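Subject: Re: [farkley-smallrooms] Lining a box room with printed paper
Date: 16 February 2022
From: Achterberg list member

Earlier message:

> I'm doing my first open-top box room, with the walls made as
> separate panels so I can change them later. I have some lavender
> paper with a flower print left over and would like to use it. Two
> questions. Do you wrap the paper around the corner in one piece or
> do each panel on its own? And what do you put on the floor? Plain
> white showed every smudge on my last one and I ended up repainting
> it twice.
> Also, does anyone still have the Sandance cutting sheet? The link
> in the archive is dead.

I do each panel on its own. I tried the one-piece wrap on the first two rooms I made and both times the paper pulled away in the corner once the glue had set. By August one of them had a gap behind it big enough to lose a bead in. With separate panels you cut the paper to the panel, glue it flat on the table under a heavy book, and stand it up the next day.

You will get a seam in the corner. I leave mine showing as a narrow pale strip. You can cover it with a piece of square molding if it bothers you, but then the panels are harder to take out, and you said you want to change them.

On matching the print: if your flowers are scattered and not in rows, don't spend time on it. I wasted most of a sheet trying to line up a blossom across the corner and you can't tell from any normal distance. Do check which way the stems run before you cut. I have one wall upside down in an older room.

For the floor I gave up on white too. I now use a pale green with a mottled pattern, with faint beige in it. The Fokovell paper in the 23 inch roll is what I bought last time, but any soft, cloudy print would do. Smudges don't stand out on it the way they do on a flat color. I put the floor down last, after the walls are dry, and trim it with a new blade. If it comes up a hair short along one wall you get a thin line there, and I don't bother to fix that.
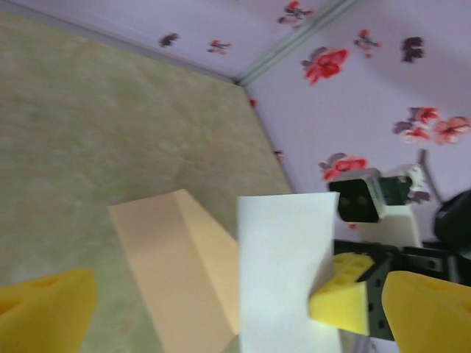
Before you glue anything for good, set a few blocks and a piece of card in the room and leave them there for a day. It gives you an idea of how much floor you have to work with once there are things on it. My rooms always look bigger to me empty, and I have cut furniture too large more than once. A triangular block is handy for this if you plan on anything with a sloped side. Stand the card up where you think a screen or cabinet might go and move it until you can still get your fingers in behind it.

As for glue, I use plain white paste, thinned a little, brushed on the panel and not on the paper. Spray glue went through a light print on me and left gray spots.

I have the Sandance sheet on paper, 13 pages. I can scan it this weekend and send it to the list if the file isn't too large. The last attachment I tried got bounced. If somebody has it as a file already, please speak up and save me the trouble.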